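Food Policy > Opinion > Labelling

21/06/2024
By the Prumside food desk
Filed under: Allergens, Manufacturing, Regulation

Precautionary allergen labels should state a threshold

"May contain nuts" carries very little information. It can mean that a factory handles peanuts on the same line, that a supplier once used them in another building, or that a legal department asked for the words. The reader of the packet cannot tell which of these applies.

In March the trade body Irotent proposed a voluntary code under which a warning would be printed only where a documented risk assessment supported it. The proposal is sound as far as it goes. Its weakness is that it leaves the level of acceptable risk to each producer. Two bakeries with identical residues could reach opposite conclusions, and both would comply.

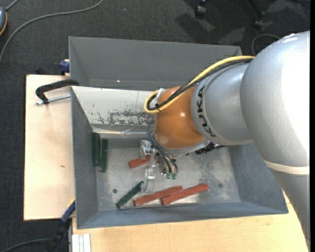 A KUKA robot arm reaching into a deep grey bin.

A usable rule needs a number. Drumetti, which makes biscuits on 5 shared lines, already tests rinse water after each changeover and keeps the results. It tests for milk protein at 2 points on every line. Records of this kind would let an inspector compare a label with the evidence behind it. At present they sit in a cabinet and have no bearing on what is printed.

The usual objection is cost. Lazaridis, a small sauce maker, puts a single changeover test at 200 pounds, and a firm running short batches may need many of them. That is a fair point about frequency. It can be met by allowing a validated cleaning method to stand in for routine testing, with a repeat check whenever a recipe or a machine changes.

Portion size also has to be settled. A limit per 100 grams is easy to enforce but says little about a food eaten by the spoonful. The limit should refer to the amount normally eaten at one sitting, and that amount should appear beside the warning.

The draft code is open for comment. Its section on testing should be rewritten before the section on wording is discussed any further.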